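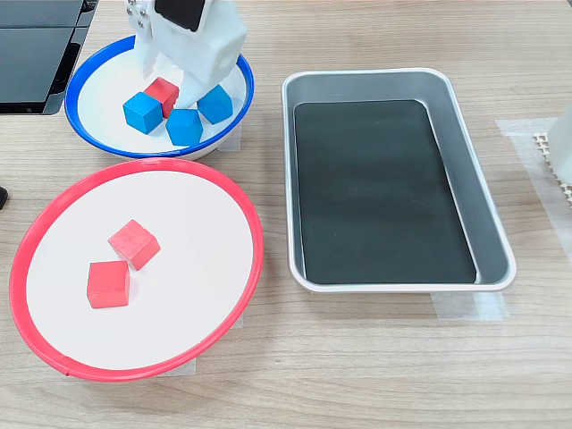
The bowl with the blue rim, and four of the cubes in it

Which finish for a table where small children eat and play?
Posted by Skernik, 15 December 2023

Hello all. In October I sanded our kitchen table back to the bare wood and put on one coat of oil. Now every glass leaves a pale ring, and there is a sticky place where my daughter eats her porridge. I wipe it each evening with a damp cloth and a little washing-up liquid. Should I put more oil, or change to a varnish? The tin holds 500 ml and is still more than half full. I would like to keep the grain visible, and the table must be safe for a child who puts everything in her mouth.

Ellery
One coat is not enough for a table that is used every day. Let it dry well, rub it lightly with a fine paper along the grain, and put a second coat, very thin. After fifteen minutes wipe off all that stays on top. The sticky place is probably oil that was left too thick, so clean this part first with white spirit and open the window. Next day do a third coat. Then wait until the smell is gone completely before she eats there – with my table it took two weeks. Read also on the tin if it is suitable for toys when it is cured, not every oil is. And please dry the oily rags flat outside, they can catch fire when they are folded in a bin.

Brullham407
varnish. did ours years ago, never touched it again

Senbridge
I had oil and changed to a matt water-based varnish. It is less work, but you must sand away the oil very well or it will not hold. When a scratch comes, you cannot repair only one spot so easily as with oil.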